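Prarkar-users mailing list
Subject: Re: Open day at Derley, is it worth the drive?
Date: July 28, 2019

> Has anyone on the list been to one of the Trikari open days at the
> Derley site? I am thinking of going to the September one. We run a
> small stockroom with 1,000 lines, mostly packaged food, and my boss
> wants to know whether shelf work is something a robot can do yet or
> whether it is still a lab thing. It is a long drive for us, so I
> would like to know what they show, how close you can get, and
> whether they let you ask questions or just talk at you.
>
> Also, is the Ren software part of the demo or is that a separate
> session?

I went to the last one and took notes, so I can answer most of this.

The day is in two halves. The morning is a talk with slides, and you can skip it if you have read the Prarkar documentation. It covers the same ground, including the diagram of the message flow that has been on the site for ages. Coffee is at the end of the talk. The demonstrations start after that and go on until they close the doors.

They take 50 visitors and split them into groups for the floor. There is a line of tape you stand behind while the arms are powered. It is close enough to read the labels on the packets. If you want a better look you can ask at the end of a run, and when the arms are locked they let you come up to the shelf. I did this twice and no one minded.

The shelf demo is the one you want. They have a store shelf set up with ordinary snack products, and the robot works at it.
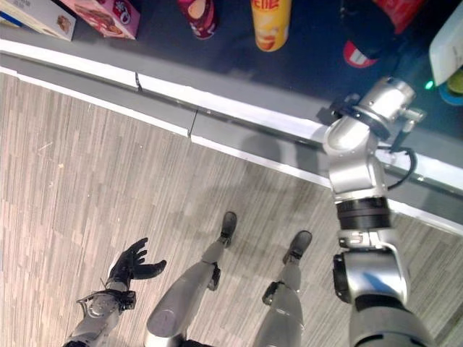

I stayed for most of the afternoon at this station. The staff member running it talked through each run before it began, said what the robot was going to try to pick up, and then stopped talking while it worked. I liked that. You could hear the motors and you could watch without someone selling to you.

On speed, you need to be patient. They quoted 80 seconds as the target for a pick and place at the shelf, starting from a standing position. Some of the runs I timed on my watch were under that and some were well over. A person would be done much sooner. They did not pretend otherwise when someone asked.

On products, it is a mixed shelf, with canisters, bottles, boxes and cups. For your 1,000 lines I would make a list of the package shapes before you go, and ask about each one. I asked about bags and got a long answer that came down to "not in this demo." I asked about glass and they said they do not use it on open days. 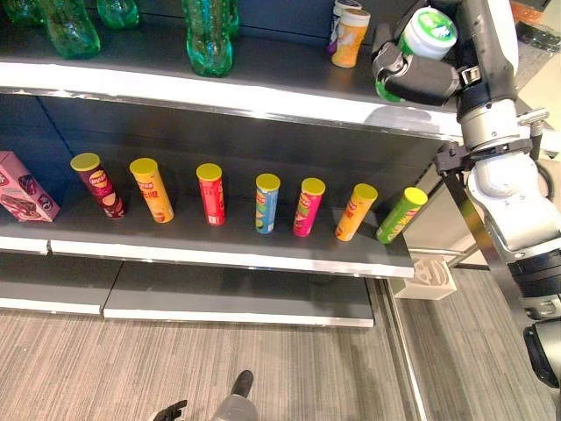 Shelf station at Derley, with the gripper holding a container by the upper shelf.

The other thing I would ask about is spacing. Our shelves are packed tight and there is no room to get fingers in between two items. I put this to them and they said tight facings are harder and that they would want photos of our shelves before saying anything useful. I sent some the week after and got a reply in 5 days with a list of follow-up questions, all sensible ones.

As for Ren, it is on the same floor and you do not need to book it separately. It is a desk with two monitors showing the logs and the camera views during the runs. If you only care about whether the robot can do the work, you can give it ten minutes. If you will be the one who has to maintain it, stay longer. They let me scroll back through a run and look at where the planner had changed its mind. The version they had was newer than the one we have, and the log viewer is a lot better. Filtering by joint works now.

They will also talk about the grippers if you ask. I had questions about wear on the fingertips and about small parts, as we have had trouble with both here. The answer on wear was that they swap tips on a schedule and do not wait for a failure. I did not get a figure for how often. On small parts they were more careful, and said it depends a great deal on what the wrist camera can see past the fingers.
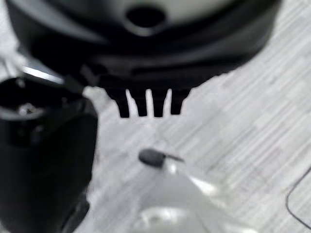

Close view from the gripper, white finger at bottom center, small black piece just beyond the tip.

If small parts matter to you, ask to see the wrist view on the Ren monitors. It made clear to me how much of the picture the finger takes up when it is near the work, and I have changed where we put our own lights as a result.

Practical points. Parking is free but the lot fills up, so get there before the talk even if you are not going to sit through it. Lunch is sandwiches. Wear shoes you can stand in, as there are only a few chairs on the demo floor. Phones are fine for pictures but they ask for no flash while anything is moving. Bring a printed list of questions, as the signal inside the building is poor and I could not open mine from email.

Is it worth the drive? For us it was three hours each way and I would do it again. Your boss should come too if that can be arranged. I brought back four pages of notes and still had to explain the speed question several times to people who had not watched it.

I can send you the notes off list if you want them. I have not decided on September yet.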